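トップ ＞ 小型アーム・教材ロボット ＞ 調整・修理
解決済み

卓上アームのグリッパーが途中で力抜けます(過負荷で落ちてる?)

投稿者:neji_nameta
2019年12月3日

急ぎです。すみません。

Zonivaの卓上アーム。関節は全部Staronのサーボで、穴あきの黒いブラケットで組むやつです。制御はIstiaの標準ソフト。手首に小さい白いカメラ付けてます(Srithongで買った汎用品)。

やらせたいのは、人が手のひらにのせたマーカーをグリッパーでつまんで、手前の段ボールの浅い箱に入れる。それだけ。

症状。

最初のうちはちゃんとつまむ。何度か繰り返してるとグリッパーの指だけ急に力が抜ける。ほかの関節は普通に立ってる。ソフト側ではグリッパーのサーボのところに過負荷の表示。電源入れ直すと直る。で、またしばらくすると抜ける。

抜けるタイミングがばらばらで困ってます。つまんだ瞬間のこともあるし、何もつかんでない、開いて待ってるだけのときもある。開いて待ってるだけで過負荷って意味わからん。

やったこと

・電源アダプタを別のに交換 → 変わらず
・グリッパーのサーボのコネクタ抜き差し → 変わらず
・箱の位置を近くした → 関係なさそう
・ソフトの再インストール → 変わらず、設定だけ消えた(泣)
・指のリンクのネジ増し締め → ちょっと悪化した気がする

設定は開きが1000、閉じは物に当たるまで。1000は説明書の最初のほうに「全開」って書いてあったのでそのまま。

あとケーブル。カメラ付けたときに太い黒いのに替えて、上腕からグリッパーの上を大きくまわして逃がしてます。肘のところの赤白の細い線は最初からのやつ。触ってません。
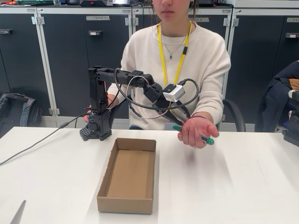
受け取り姿勢。太い黒ケーブルのまわし方はこの通りです。

サーボ交換しかないですか。予備はあるけどできれば使いたくない。原点合わせが面倒で前回半日つぶしたので。

あと、抜けたときにグリッパーのとこ触ると熱いような、そうでもないような。温度の見方もわかってないです。ソフトに出るんでしょうか。

回答者:半田はだいたいイモ

開いて待ってるだけで過負荷、なら開き側の突き当てが一番あやしい。うちもZonivaの同じ系統で全く同じことやった。

1000っていうのは指令値の上限であって、その個体の指が無理なく開ける位置とは限らない。組み方でホーンが一山ずれてると、指はもうリンクの端に当たってるのにサーボはまだ開こうとしてる。見た目は止まってる。中では押しっぱなし。で、待ってるあいだにじわじわ負荷がたまって、つまむときか待ってる最中に落ちる。タイミングばらばらなのはそのせいだと思う。

ネジ増し締めで悪化、も話が合う。リンクの軸のところ締めすぎると渋くなるので。あそこは締める場所じゃなくて、ガタがなくなる手前で止める場所です。

やる順番。

まず電源切る。グリッパーの指を手でゆっくり開閉。途中で渋いところ、引っかかるところがないか。サーボにつながったままだとギアの重さがあるので、それと区別つかなかったらホーンを外してリンクだけで動かしてみる。リンクだけならすーっと動くのが普通。動かなかったら増し締めしたネジを少し戻す。戻して抜けてくるようならゆるみ止め。たっぷり塗らないこと。軸に回ったら固まって終わります。

ホーン外すときはネジ2本のほう。真ん中の一本から行くと出力軸ごと持っていかれる形になるのでやめたほうがいい(自分はやった)。外す前にペンで合いマーク書いておく。これだけで原点合わせがだいぶ楽になる。

次に開き側。Istiaの画面で関節ごとの手動モードにして、グリッパーだけ選んで、少しずつ開いていく。負荷の数字がじわっと上がり始めるところがあるはず。そこがその個体の突き当て。それより手前を全開として登録しなおす。うちのは900にしたら止まった。そっちは別の値かもしれないので数字だけ真似しないで負荷見ながら決めてください。

900でも指の間はマーカーには十分すぎるくらい開く。見た目ほとんど変わらない。

登録したら保存。保存ボタンと別に「本体へ書き込み」があって、そっち押さないと電源切ったら元に戻る。再インストールで設定消えたってことは、たぶん前の設定もPC側にしか入ってなかったんじゃないかな。

温度は同じ画面の右のほう、詳細を開くと出る。ただし更新が遅いので、落ちた瞬間の値は見えてないと思ったほうがいい。落ちる前から開きっぱなしにして、見張ってる感じで。待機中なのに上がり続けるなら突き当てでほぼ決まり。

サーボ交換は全部やってだめだったらで。いま替えても設定が1000のままなら新品が同じ目にあうだけ。

投稿者:neji_nameta(返信)

早い。ありがとうございます。

待機中の温度みました。上がってる。何もしてないのにずっと上がってる。これか。

リンク、ホーン外して動かしたら閉じる手前で渋い。増し締めしたネジでした…。戻したらするする。

いま手動モードで少しずつやってます。また書きます。

ところで本体へ書き込み、ボタンがグレーで押せないんですけど。

回答者:半田はだいたいイモ(返信)

トルク入ったままだと押せない。全関節オフにしてから。オフにするとアームが落ちるので先に手で支える。上腕が前に出た姿勢でやるとグリッパーから机に行くので、畳んだ姿勢でやるのが無難。カメラ付いてるならなおさら。

回答者:tosudakara

サーボの寿命じゃないですか。Staronのはわりとよく死にます。うちは死んだら即交換です。悩む時間のほうがもったいないので。

安いやつは中のギアが樹脂のこともあるので一度開けてみるといいかも。開けたら保証なくなるけど。

あと電源。アダプタ替えたって書いてあるけど容量同じのに替えても意味ないです。大きいのにしましょう。

投稿者:neji_nameta(返信)

ありがとうございます。アダプタは大きいほうに替えて変化なしでした。書いてなくてすみません。交換はまだ粘ります。

回答者:ケーブル係

設定は上の人の通りでいいと思う。ケーブルのほう誰も触れてないので書きます。

上腕からグリッパーの上を大きくまわしてるやつ、太さのわりに輪が大きい。太いケーブルは硬い。硬いのが大きい輪になってると、手首を動かすたびにバネみたいに押したり引いたりする。手首とグリッパーのサーボはずっとそれと戦うことになる。過負荷の主犯じゃないかもしれないけど共犯の可能性はある。

あと輪が指のほうに落ちてくると、つまむときに噛む。これが怖い。カメラの前に垂れて何も見えなくなるのもある。

うちのやり方。

1か所で留めない。上腕と、手首の手前と、別々に留める。留めるのは面ファスナーの細いの。結束バンドでぎゅっとやると中の線が切れる。外から見えない切れ方するので後で泣く。使うならゆるく。

関節をまたぐところだけ余らせる。手首をいちばん曲げた姿勢にして、そこからさらに約20mm余るくらい。伸ばした姿勢で決めちゃだめ。必ずいちばん遠くなる姿勢で。余りは外側に逃がす。指の側に逃がさない。

コネクタの根元に力がかからないように、根元のすぐ近くで一回留める。カメラのコネクタは特に弱い。挿しなおしばっかりしてるとソケットのほうがゆるくなって、今度は映像が途切れるとか別の相談を書くことになる。

可能ならケーブル自体を細くて柔らかいのに。カメラ一個にその太さは多分いらない。シールドの都合で太いのかもしれないけど。Srithongの商品ページに「可動部用」って書いてあるやつがあったはず。今もあるかは知らない。

赤白の細いほうは、肘を動かしながら角に当たってないかだけ見ておいて。穴あきのブラケットは穴の縁が意外と立ってて、被覆がこすれる。当たってたらチューブかぶせる。テープは夏にずれる。4月に巻いたのが気づいたらべたべたになって全部巻きなおした。

あとベース。机から浮いてないか。手首が揺れてるとつまむ位置がずれて、ずれた分を握力でごまかすことになる。これも負荷。ベースの固定ネジは動かした日は毎回見てます、うちは。ベースから出てるケーブルを机の縁から垂らしっぱなしもやめたほうがいい。足ひっかける。

投稿者:neji_nameta(返信)

ケーブル、まさに1か所でしか留めてませんでした。しかも伸ばした姿勢で長さ決めてた。全部ダメなほうやってる。

ケーブルは手持ちがこれしかないのでとりあえず太いまま、留める場所だけ増やします。柔らかいの探します。

赤白、肘曲げたら穴の縁に軽く当たってました。チューブ入れます。

追記:neji_nameta

経過です。長いです。同じ機種の人用に。

開き側。手動で開いていったら900をちょっと越えたあたりから負荷の数字が上がりだして、1000の手前でもう張り付き。なので900で登録。結果的に同じ値になったけど一応自分で見て決めました。本体へ書き込みもした。電源切って入れて、値が残ってるの確認。

待機温度。上がらなくなった。というか横ばい。開いたまま放置して昼めし行って戻っても平気だった。

リンクのネジ。戻した位置でペンで線引いた。動いたらわかるように。ゆるみ止めはほんのちょっと。楊枝の先で。

原点。合いマークのおかげで本当にすぐ終わった。前回の半日なんだったんだ。

ケーブル。上腕と手首の手前で留めなおし。手首いちばん曲げて、余り確認して、それから実際の動きをゆっくり再生して輪が指のほうに来ないか横から見る。一回目は来ました。留める向きを逆にしたら来なくなった。

受け取りの位置も見直し。前はマーカーの真ん中をつまませてたんですが、持ってる手に指先が近すぎて怖いのでやめ。マーカーを立てて持って、キャップ側を手の下に出して、そこを開いた指のあいだに入れる形にしました。つまむ場所が毎回ほぼ同じになるので楽。手も指先から離せる。

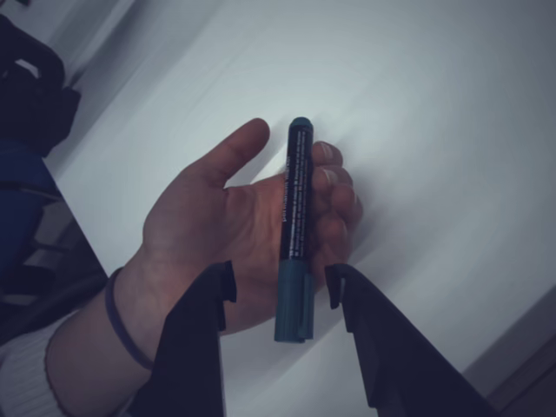 閉じ側の値も、開き側みたいに上限を決めて登録しておいたほうがいいですか?

閉じ側は位置で決めずに負荷で止める設定のままにして、その負荷の上限だけ下げて登録しておけば足ります。位置で決めると太さの違うペンのときに握りすぎるか届かないかになるので。

回答者:半田はだいたいイモ(返信)

直りそうでよかった。負荷の上限、下げすぎると持ち上げる途中で滑って落とすので、少しずつ下げて、落としたら一段戻す。その一段戻したところで使う。

受け取りのとき、閉じる速度も落としたほうがいい。人の手が近いので。Istiaのだと動作ごとに速度変えられる。全体の速度を落とすと箱まで運ぶのが遅くていらいらするから、閉じる動作だけ。

それと人が手を出すあいだは非常停止をもう片方の手の届くとこに。慣れたころが危ないです。

回答者:ケーブル係(返信)

指先、たまに拭いてます? 黒い指だと汚れ見えないけど手の脂とインクで結構滑る。滑る→握力上げる→過負荷、でまた振り出し。アルコールを布に含ませて拭くだけ。サーボに直接吹かない。カメラのレンズのとこも別の布で。同じ布でやるとレンズにインク伸ばす。

ゴム貼るなら剥がれた跡の糊も滑りの元なので、貼りかえのとき全部落としてから。

投稿者:neji_nameta(返信)

拭いてませんでした。拭いたら布がふつうに黒かった。

閉じる速度、受け取りの動作だけ落としました。待たされる感じはあるけどこっちのほうが手を出しやすい。

いま連続でまわしてて、今のところ抜けてないです。前ならとっくに抜けてる回数。温度も見てるけど落ち着いてる。

自分用の点検メモ。毎回やるぶん。

電源入れる前
・指を手で開閉、渋くないか
・リンクのネジの線がずれてないか
・ベースの固定ネジ
・ケーブルの留め、輪の向き
・肘の赤白線のチューブがずれてないか
・指先とレンズ拭く(布は別)

電源入れてから
・グリッパーの全開が900で残ってるか
・開いて少し待って温度見る
・手なしで一回空まわし
・それから手渡し

終わるとき
・畳んだ姿勢にしてからトルクオフ。支える。

抜けてるのあったら教えてください。

回答者:ケーブル係(返信)

空まわしのとき箱も置いた状態で。箱の位置ずれてると指が縁に当たって、それも過負荷で落ちる。机にテープで角の印つけとくと早い。

投稿者:neji_nameta(返信)

箱の角、印つけました。メモにも足します。

ベストアンサー二人に付けられないんですね…。先に書いてくれた方にしましたが、ケーブルのほうも同じくらい助かりました。予備サーボ使わずに済んでます。解決済みにします。

柔らかいケーブル、可動部用のやつまだ売ってたので注文しました。届いて替えたらまた余りの長さから決めなおします。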